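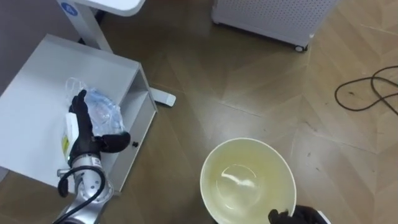
흰 수납장 위에 놓인 투명 비닐봉지

언드컴, 러크몬트 단지에서 비닐 포장재 분리배출 사업 시작
입주 152세대 참여, 9월까지 운영

(2021. 2. 12.) 생활자원 회수업체 언드컴은 러크몬트 공동주택 단지에서 비닐류 전용 분리배출 사업을 시작한다고 밝혔다. 참여를 신청한 152세대가 대상이며 운영 기간은 올해 9월까지다.

참여 세대는 과자 봉지, 리필용 파우치, 택배 완충재, 투명 비닐봉지 등을 다른 플라스틱과 섞지 않고 따로 모아 배출한다. 수거함은 각 동 1층 현관 옆에 설치되며 수거는 매주 두 차례 오전에 이뤄진다. 음식물이 묻은 비닐은 물로 헹군 뒤 말려서 내놓아야 한다. 랩과 테이프가 많이 붙은 포장재는 받지 않는다.

언드컴은 지난해 같은 단지에서 30일간 사전 조사를 진행했다. 이 기간에 모인 비닐류는 1312kg이었으며 이 가운데 700kg이 재생 원료로 쓸 수 있는 상태였다. 나머지는 이물질이 묻었거나 다른 재질이 섞여 선별 과정에서 제외됐다. 회사는 이 결과를 바탕으로 배출 안내문을 다시 만들고, 재질 표시를 읽는 방법을 첫 장에 실었다.

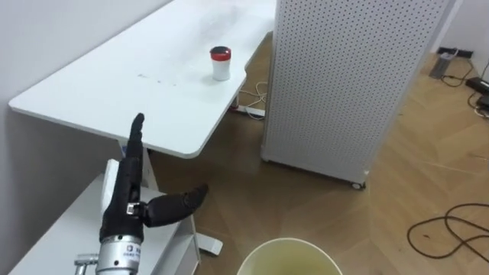

아르보 키스키넨은 사전 조사 때 가장 헷갈렸던 것이 여러 겹으로 된 포장지였다며, 안내문에 품목별 구분이 들어가면 배출할 때마다 관리사무소에 전화하는 일은 줄어들 것이라고 말했다. 그는 수거 시간이 출근 시간과 겹치는 동이 있어 이 부분은 조정이 필요하다고 덧붙였다.

언드컴은 이 의견을 반영해 단지 안쪽 두 개 동의 수거 시간을 한 시간 늦추기로 했다. 변경된 시간표는 승강기 게시판과 단지 홈페이지에서 확인할 수 있다.

모인 비닐은 선별업체 케스키넨의 작업장으로 옮겨져 재질과 색상에 따라 나뉜다. 선별을 마친 물량은 압축한 뒤 재생 원료 제조사에 공급된다. 선별 결과는 매달 동별로 집계해 공개하며 세대별 배출량은 따로 기록하지 않는다. 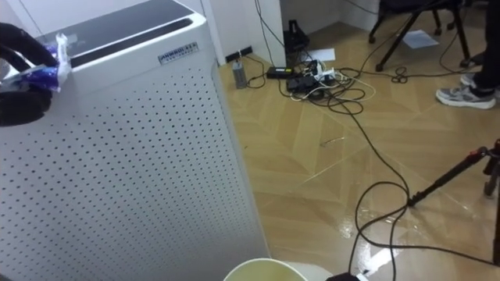

집계 자료에는 수거량과 선별 후 잔량, 제외된 품목의 종류가 포함된다. 첫 자료는 다음 달 말에 나온다. 이물질 비율이 높은 품목은 다음 안내문에서 세척 방법을 추가로 설명할 예정이다.

사업 총괄을 맡은 언드컴의 테무 케투넨은 "수거량을 늘리는 것보다 제외되는 양을 줄이는 데 먼저 집중하겠다"며 "입주민이 내놓는 단계에서 재질이 나뉘어 있으면 선별 시간이 짧아진다"고 설명했다.

추가 참여를 원하는 세대는 관리사무소에 비치된 신청서를 작성하면 된다. 참가비는 없으며 보관용 봉투는 신청할 때 함께 받을 수 있다.

문의: 언드컴 홍보 담당 베르하누 이메르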